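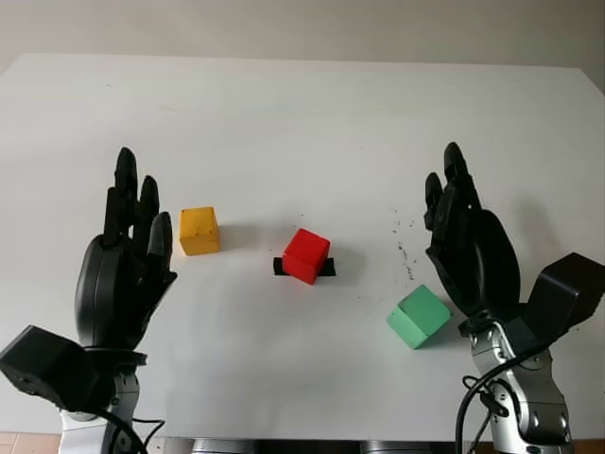
Keeping the Stacking Cell Alive: Setup, Upkeep and One Repair
Project report, spring term

When I signed up for this project I figured I'd be writing clever software all semester. What I got was a hex key, a roll of black tape and the job of looking after the two-handed stacking cell (we call it Brotton, after the name on the old door sign, and it stuck). My partner was Sushil Dubey, who took the software side, so if you want to read about grasp planning, go find his report. Mine is about the hardware and how we kept it running from one week to the next.

1. What I started with

Brotton has two arms with a jointed-fingered hand on each, standing at one side of a white table. The task is stacking painted wooden cubes on a target. Easy for a toddler, and a real pain for a robot whose hands have been used by every class before ours! The logbook I inherited said the hands had done 4000 grasps since their last proper service. It also had two pages stuck together with something I didn't want to know about.

My first week was just cleaning and checking. I went over both arms with a dry cloth, checked the flange bolts where each hand meets its arm, and followed every cable by hand from the wrist on down. Two of the cable ties on the right side were so tight that the cable was getting pinched whenever the wrist rolled. I cut them off and left longer loops. It looks messier now, but the random dropouts in the finger signals stopped that same day, so I'm leaving it messy.

2. The target and the table

The target took me way longer than it should have. The software needs to know where the bottom cube goes, and the old mark was a pencil cross that got wiped off every time anybody cleaned. I swapped it for a strip of black tape, pressed flat with a ruler, and then we measured its position from the table edge and saved that in the cell's settings file. If you ever replace the tape, measure again! I didn't once, in March, and we spent an entire afternoon blaming Sushil's code for an offset that was completely my fault.

Wiping the table is on the checklist too. The paint on the cubes chips and leaves little specks, and I don't love the idea of those getting into the finger joints.
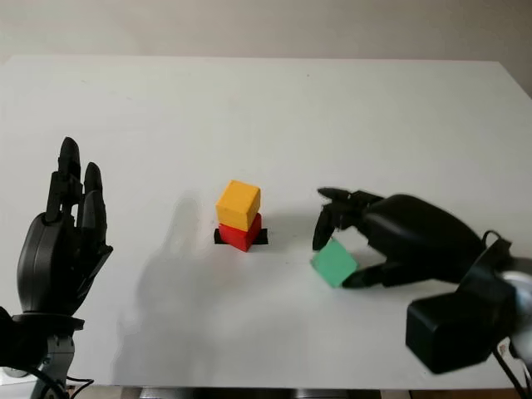 Calibration comes after the table is done, and I do it one hand at a time. The fingers go to their open position, I zero them in the Dakex control panel, and then I run a slow close and watch for any finger that lags behind the others. After that comes the three-cube test, which is my favorite part. Red goes on the tape, yellow goes on top of red, and the right hand handles green while the left hand just stays upright and open. I like to look hard at the stack at this stage. The yellow cube is sitting a bit twisted on the red one, and that's fine by our rules as long as the stack stays up. What I watch more closely is the green cube, held at a tilt between the fingers and thumb with a corner pointing down. A tilt like that can be nothing, or it can mean one finger is pulling harder than its neighbors, so I write it down and compare it with the next run.

3. The repair

Okay, so this is the part I'm proudest of. In the middle of the semester the right hand started failing the test. The log gave us error 1416, and the manual says that's "finger position not reached," which could be pretty much anything. Sushil was sure it was a setting. I was sure it was mechanical. We bet a burrito on it.

I powered the cell down, locked out the supply, and moved each finger gently by hand. The index finger had play in it that the others didn't. The pivot screw at the knuckle had backed out a little, so the fingertip was wobbling sideways before it started to close.
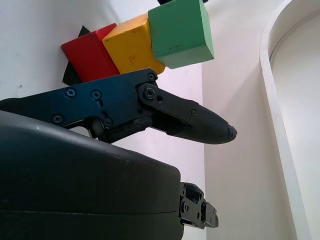 The fix itself was quick once I had the right bit. I took the pivot screw out, cleaned the old threadlocker off with a wooden pick, put on one small drop of new stuff and tightened it until the play was gone but the joint still swung freely. Then I checked the rest of the screws in that finger while I was in there. We let it cure overnight and tested on Friday. Out of 80 grasps, 6 failed, and all six were on cubes we'd put down too close to the table edge. (The burrito was excellent.)

4. What I'd pass on

The fingertip pads should be looked at every week, and whoever has the cell next should order spares early. Ours came from Troltport and took forever. I'd also like a proper torque driver, because I did everything by feel and I can't promise the next person has the same feel.

I never got to the left wrist. There's a faint click when it rolls all the way inward, and it's been there since before us according to the logbook. It doesn't affect the test, as far as I can tell. My notes on it are in the Prajapati binder on the shelf, behind the checklist, along with the spare bits and what's left of the tape.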